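Taras Pylypenko
A thread on giving gifts to people who say they don't want any. I have been doing this for 10 years and my success rate is poor.

1/
My aunt turns 90 in October. When asked what she'd like, she said "nothing, and don't wrap it." We have taken this as a challenge, which was our first mistake.

2/
Small things on a table, ahead of the big day. A plush toy with white spots, and a red artificial rose in white paper.

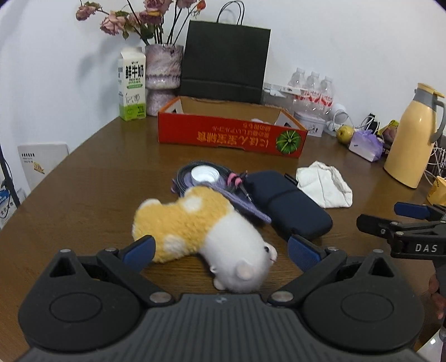
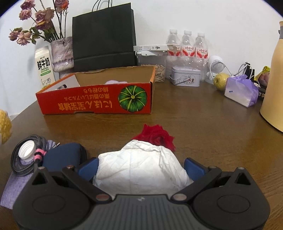 3/
ON FAKE FLOWERS
I used to be a snob about them. Then I sent my aunt real ones from Zuvberg three years running, and each time she called to tell me what day they died. A fake rose gives her nothing to report.

4/
The fake ones do collect dust. She has views on dust. I'm told a hair dryer on the cool setting takes care of it, and I plan to mention this to her at no point.

5/
ON PLUSH TOYS FOR GROWN WOMEN
My cousin says you can't give a stuffed animal to someone who ran a payroll department. I say look at her couch. There are 8 of them on there already and they all have names, two of which are the names of former bosses.

6/
ON GIFT CARDS
I gave her one for Desasen once. She kept it in the drawer with the takeout menus for so long that the store moved. She then gave it to me for my birthday. I said thank you. It still had the sticker on it.

7/
ON "EXPERIENCES"
Every gift guide says older people want experiences, not things. We tried a boat ride. She spent it indoors next to the snack bar, reading the safety card, and told the captain about a typo.

8/
ON THE FAMILY SPREADSHEET
My brother started one so we'd stop buying her the same scarf. It now has 1,181 rows, most of them an argument over whether a bathrobe counts as clothing. She has received the scarf twice more.

9/
ON PAPER
Plain white crumples if you breathe near it. I like that. Shiny paper shows every bad fold, and my folds are all bad. My aunt saves the paper anyway, irons it, and hands it back to you in December with a look.

10/
ON CAKE
The Nogueira bakery does an almond one that she describes as "dry" and then takes home. If you order the small size she notices. If you order the large size she says who's going to eat all this, and goes looking for foil.

11/
Several people have replied with "just ask her what she needs!" Please see post 1.

12/
Someone else suggested a Zutura digital photo frame. We got her one already. She turned it off because it "kept changing" – fair enough, I guess. It is currently a very good bookend.

13/
Current plan: cake at 3 p.m., presents after, no speeches. My uncle has agreed to no speeches, and has asked how long his can be.

14/
If you have an aunt like this and you've found the thing she wants, my replies are open. Slippers have been tried. So have nicer slippers.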